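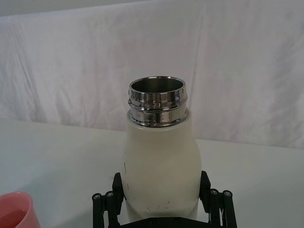 Two-finger gripper with flat finger plates, holding a cream-white bottle. View from the wrist camera.

About us

Rulham is a small test house for robot grippers, arms, cameras and controllers. We do not build any of these products and we do not sell them. Our customers are companies which have to choose between several of them, and which want to see the candidates work on their own parts before they sign an order.

We are 13 people. Nine of us work in the test room, and the others take care of planning, reports and the workshop where adapter plates are made.

How we started

Rulham began as one department of Sterden, a packaging machine maker. Sterden was buying grippers for its own machines, and every supplier sent a data sheet with payload, stroke and closing force. The numbers were correct, but they were measured on a steel block. The products on the line were bottles, pouches and tubs. Our department got the task to repeat the measurements with real goods. After some time other companies asked if they could send us their goods too, and the department became a company of its own.

What we test

Grippers are still the biggest part of our work. We compare two-finger and three-finger models, suction cups and soft fingers. For each one we look at how it holds the object, how well it accepts an object that stands a little out of position, and how much time our technicians need to change the fingers.

Arms are tested mostly for repeatability with a load, and for the behavior after a protective stop. Cameras are compared at the wrist and on a fixed stand. With a wrist camera it is important what remains visible when the gripper is closed around the part. Some cameras have a good picture at one meter and a poor one directly above the fingers, and this is difficult to read from a brochure.

Controllers take the most patience. We connect each one to the same arm and run the same program, and we write down every step of the installation, also the steps where we had to call the manufacturer.

Our object shelf

The standard set has 16 objects. They are household and warehouse goods, and we chose them for their shape and surface. Drinking bottles are in the set for a good reason: a coated body, a narrower waist and a metal neck with a thread give three very different places to grip. Shiny metal is also hard for many depth cameras, so the same bottle is useful for two departments.

We keep worn objects in the set and do not replace them with new ones. Scuffs and scratches on a coating belong to normal use, and a vision system should be able to work with them. An object leaves the shelf only when its shape has changed.

Customers can add their own parts to the set. Please send us at least five pieces of each part.

The Liltel bench

Most comparisons are done on the Liltel bench, which we designed ourselves. It has a plain table, a pale background and a quick-change plate, so that one gripper can be taken off and the next one mounted without moving the arm. The background can be exchanged when a customer wants to see the camera results in front of something less friendly. All grippers in one comparison get the same objects, the same positions and the same light.

The bench software is called Strand. It starts the cycles, saves the wrist camera pictures and puts every failed grip in a separate folder. Our longest comparison until now had 3774 cycles – the customer received all the pictures, not only the good ones.

How we report

Each report has a short first part for the people who decide and a long second part for the people who install. We name the settings we used, and we say when a setting was recommended by the manufacturer. If two products are equally good for the task, we write this. We do not give stars or points.

Manufacturers may lend us equipment, and they may correct facts in the draft. They do not see the results of other manufacturers, and they cannot stop a report which a customer has paid for.

Visiting us

Customers are welcome in the test room while their comparison is running. Please tell us some days before, so that we can free a place near the bench. Once a year, in April, we open the room also for technical schools – groups should register by e-mail through the contact page.

Page last changed 9/11/21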